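Friday, January 21, 2022

Back on the sorting job, still not convinced. Plellance pushed a new planner overnight and the release note promises "smoother recovery after a failed grasp." I have read that sentence in one form or another since May. What I got this morning was an arm that recovered very smoothly into the same bad pose, 13 times before lunch, until I killed the run.

Charmaine thinks it's the perception side. She may be right. The detector gives a confidence number for every brick and Dreva, our scheduler, just believes it. I asked what happens when two bricks touch and got a shrug. Owusu's logs show 366 grasps this week, nearly all on bricks lying by themselves, so of course the success rate looks good – I could make anything look good that way.

After lunch I went through the wrist view with the overlay turned off.

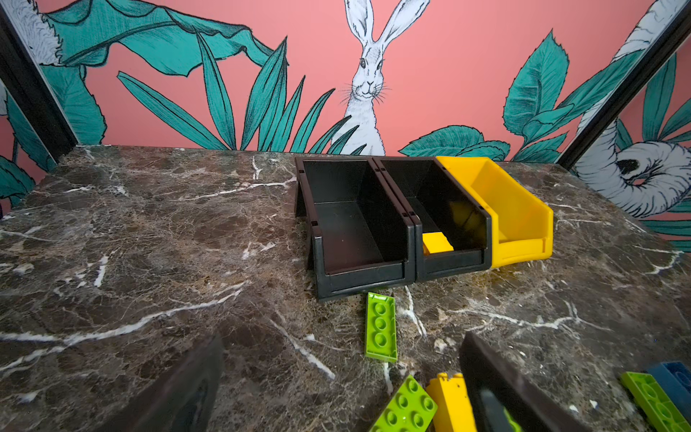

Photo: Charmaine Masilela / Deda

The yellow brick is in the black middle bin and the yellow bin next to it is empty. To Dreva a brick in a bin is a brick in a bin, so it would count as done. I wrote a check that compares the two colors, 15 lines, ugly. The veins in the marble worry me more. I want to see the raw masks on Monday before I touch the planner again.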